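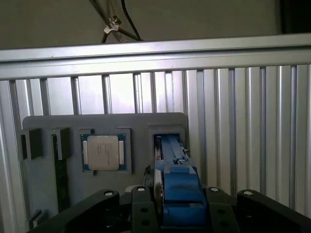 Zokley Parts Tray and Bench Top
For taking desktop computers apart, by hand or otherwise
$1,972 for the set. Arms, grippers and patience sold separately.
In stock at Becerra. Ships flat, except for the parts that don't.

The Zokley set is a slatted aluminum bench top and a gray molded tray. The tray has a square pocket for a processor, a long slot for a memory module and an upright holder for a 3.5-inch drive in its carrier. You put a part in it and the part stays where you put it. People who work with their hands tend to be unimpressed by this. People who work with robots ask if we have more than one.

We get the same question every week: can a machine take an old office tower apart yet? Some of it, some of the time, with somebody standing there. If you want the longer answer, Noemí Beltrán runs our demo bench and will give it to you whether or not you have a meeting to get to.

What a machine is decent at

Picking up something stiff from a place it already knows. A processor in a square pocket is close to ideal, being flat and hard and always facing the same way. A drive in a plastic caddy is nearly as good, and the caddy gives the fingers something to hold that isn't a circuit board. Set both down in the Zokley tray and most grippers will find them again after lunch.

What a machine is less decent at

Cables. A cable has never been in the same place twice, and the one you want is under the one you don't. Latches are next. A memory latch wants a push at a certain angle and then wants you to stop pushing, and the second half is the hard half. After that comes anything inside the case that has to be reached past something else inside the case, and that covers most of the case. 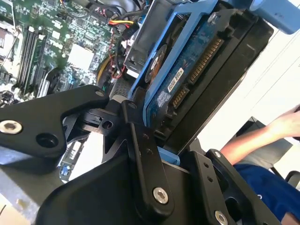 Drives deserve their own paragraph. On paper a tool-free caddy is the friendliest job in the building: squeeze, slide, lift. In practice the caddy comes out tilted, catches on the cage and has to be wiggled, and wiggling is a skill most of us picked up around age two and never wrote down. Noemí has been trying to write it down since March. Her notes currently say "less than you think, then more."

So the tray's drive holder is deliberately forgiving at the top and snug at the bottom. A drive that arrives a little crooked gets straightened on the way in. A drive that arrives very crooked gets dropped, as it would with you.

What's in the box

Bench top, slatted aluminum, with the grooves open along their length so you can bolt things down wherever you like and then move them when you were wrong
Parts tray, gray plastic
Mounting screws, plus 4 spares, which you will need by the afternoon
A printed sheet of tray dimensions for whoever is doing your programming

Optional: the Grosus riser plate, which stands the tray up vertically. Good for arms that prefer to reach forward. Bad for coffee.

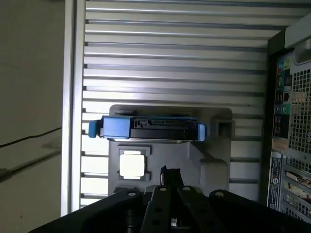

Reading time: 4 minutes

Should you buy it?

If you refurbish computers and have no robot, probably yes, though the Ostetti bench mat costs a good deal less and also keeps small parts from rolling onto the floor. Ours is tougher. Theirs rolls up. We have both in the shop and will sell you either one.

If you have a robot and hoped to send your technicians home, please keep the technicians. Cirilo Lozano, who handles our returns, can strip a tower while arguing about baseball. He rates the average automated bench as "a very careful new hire who has to be told about every screw." He has also asked for one to do the sorting, so read that how you like.

If you teach or do research, the set earns its price by being boring. The pocket is in the same spot in the morning as it was the night before, and when the pick fails you can stop blaming the furniture.

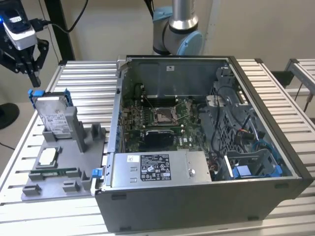
Setup notes

Lay the tower on its side with the panel off and the open side up. Put the tray right beside it, close enough that a part travels a short way. Every extra inch is another chance to let go of something.

Bolt the tray down before the first run. We know it feels solid. Bolt it down.

Leave the power cord in another room. Clip loose wires back where you can, and where you can't, tie them.

Buyers' questions, shortened

Will it fit my arm? The bench top doesn't care what arm you have. Check your reach against the dimension sheet.

Does the tray take laptop memory? No. It will fall through and you will spend the evening looking for it.

Is it 100 percent reliable? It is a tray. We have put it through 200 load and unload cycles by hand and it remained a tray.

Can the same setup fold towels? Noemí tried. Please stop asking her.

Returns accepted unused, with all the screws. Cirilo checks.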